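Colness 2 – planning and perception for small arms
Reviewed 30 June 2025
Version tested: 2, desktop license, Linux

Colness is a software package for hobby-servo arms. It takes a camera feed and an arm model, segments the workspace, proposes grasps, plans a path and streams joint targets to the controller. Vilela sells it as a single install. Most people I know with an arm of this class have assembled the same chain from separate open packages, and the question for this review is whether the integrated version is worth paying for.

Setup

The installer brings its own Python environment and does not touch the system one. Arm models are plain URDF files plus a small text file for servo limits, zero offsets and direction. I had a working file for my arm from an earlier project and it loaded with two edits, both to joint names. Users starting from nothing get a wizard that moves each joint a small amount and asks which way it went. It is slow but it caught an inverted wrist that I had been compensating for in code.

Camera calibration uses a printed target. The solver wants at least 15 views and rejects near-duplicates without saying which ones it rejected. The log file has the information, under a heading called "pose spread," and I would read it before taking more pictures. After calibration the reprojection error was low enough that I stopped thinking about it.

Perception

Segmentation works on a plain background with even light. Mine is a white table with a pale wall and a blue backboard, so this is close to the best case. Two things still gave trouble.

The first is printed surfaces. A box with a busy pattern on the lid was split into several regions at the default threshold, and the planner then treated each region as a separate obstacle with its own height. Raising the merge distance fixed the lid and caused a wooden block resting on it to be merged in as well. The setting that worked for both was found by trial. Noura Ghanem, who maintains the Feltwood driver for the package, pointed me to an undocumented option that weights depth edges over color edges. With that on, the defaults were fine.

The second is the arm's own shadow. Colness has a self-filter that removes the arm from the point cloud, and it does that correctly, including the gripper. It does not filter the shadow out of the color image. On a white surface the shadow can come back as a thin flat object. It has no height, so it never blocks a path, but it does appear in the object list and will be offered as a grasp candidate unless a minimum height is set. The minimum height should not be zero out of the box.

Grasp proposals

The grasp ranker scores candidates on jaw clearance, contact area and distance to the nearest surface. For a block standing on a raised box it prefers a side approach with the jaws closing across the narrow dimension, and it handles overhang properly: an end that extends past the edge of its support is recognized as having free space under it. Mumell, which I used for over a year, assumes that everything under an object is solid and discards those candidates.

Finger geometry matters more than the manual suggests. The stock model is a pair of parallel rectangular pads. Pointed, tapered fingers need their own mesh, and if the pad model is used in their place the ranker overestimates contact area and is too cautious about clearance. Making the mesh took me an afternoon.

Planning and control

The planner is sampling-based with a shortcutting pass. The default limit of 2,000 samples is adequate on an open table. Near a box it would sometimes fail and report "no path," which was really a sample limit reached. Those are different conditions and should have different messages. Raising the limit cleared most of the failures.

Trajectories are time-parameterized and streamed. Velocity limits are respected. Acceleration limits are respected except on the last segment, where the arm stops harder than it should. Mahmoud Abdel Rahman reported the same on the user list and was told it is a known defect. A dwell of 400 ms before closing the gripper lets the fingers settle and costs little.

There is no cable model. Servo leads that loop away from the gripper are invisible to the collision checker, and the planner will happily choose a wrist rotation that winds them up. I limited the wrist range in the servo file. A padding cylinder attached to the last link also works, at the price of some reachable poses.

Tooling

The replay viewer is the best part of the package. It records the image, the segmentation, the ranked grasps and the planned path on one timeline, and any stage can be rerun from there with different parameters without moving the arm. Nearly all of the tuning described here was done in replay. Export is to an open format. The scripting interface is complete but the names are inconsistent – the same quantity is called clearance, margin and standoff in three modules.

Documentation is accurate where it exists. The chapter on custom grippers is a page long.

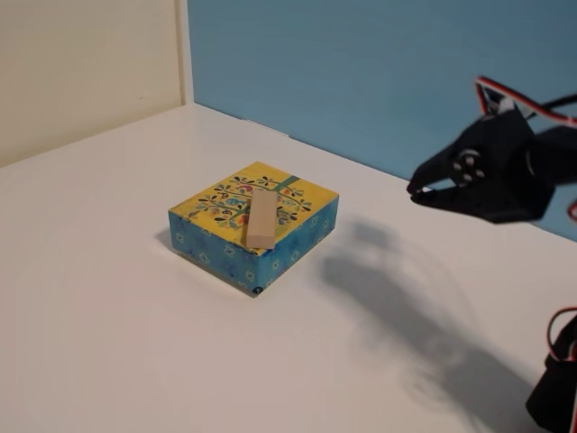
Support answered both of my tickets, one with a patch. I have moved my bench from Mumell to Colness and kept the old install for a dual-arm job that version 2 cannot plan. A fix for the final-segment acceleration is scheduled for November, and I will rerun the block tests without the dwell when it ships.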